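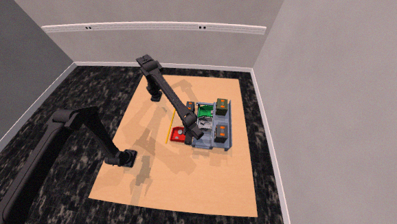
Kametti puts arm order on hold until simulated trials pay their way

Kametti will not buy the 2 robot arms pencilled in for its Grotitz works this April. Suppliers Penner and Kastley have both been told.

"A tidy run on a screen is not a budget case," said Tamsin Bellamy, head of equipment planning. "We were promised 903 finished units a shift. Our benches manage 284 — and I have yet to see who pays for the fixtures, the spares and the downtime."

Simulation work continues. Revised quotes are due by noon on Thursday.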